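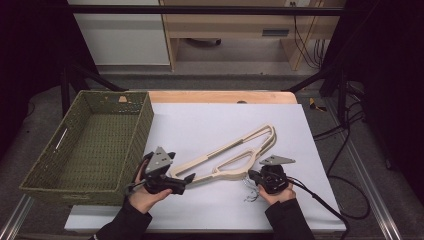

Basket and hanger, packing table

Ticket: stock count won't reconcile
System: Zetix stock module, label printer on the Jetora driver
Priority: raised as Urgent, changed by helpdesk to Normal, changed back by us
Status: see bottom

09:10 Opened. Zetix says we hold 300 cream hangers. We counted 296. Ran the count again with a different person and a fresh cup of tea. Still 296.

09:35 Helpdesk asks if we have tried logging out. We have now.

10:05 Found one cause. A damaged hanger was written off in April under the old Flama code, and the write-off never came across when we moved to Zetix. Posted it by hand. System now shows 299, so we are out by 3.

10:40 Helpdesk suggests refreshing the item cache (Settings, Stock, Advanced, then the button with no label). Pressed it. The screen went grey for a while and came back with all our prices in alphabetical order. Reported as a separate ticket.

11:20 Prices restored from last night's backup. Write-off from 10:05 gone as well, naturally. Posted it again.

12:15 Checked the movements report for the missing 3. One order to Mahrous shows as "part picked" with 3 hangers on it, dated back in May. Mahrous confirm they received them and would like to know why we are asking.

13:30 Tried to close the order. Error: "Cannot complete, label not printed." Tried to print the label. Error: "Cannot print, order not complete." Sent both screenshots to helpdesk without comment.

14:10 Reply received. There is a box in the Jetora settings called "Wait for stock" which is ticked by default and should be unticked by everyone. Unticked it. Printer produced the label, then the same label again, then a blank one.

14:25 Order closed. System shows 296. Shelf shows 296.

14:40 Same fault found on the baskets, different order. Followed the 14:10 step and it cleared first time – please add this to the help pages, where we did look.

Status: Resolved for hangers and baskets. Price sorting ticket still open. Helpdesk has marked it as a feature request.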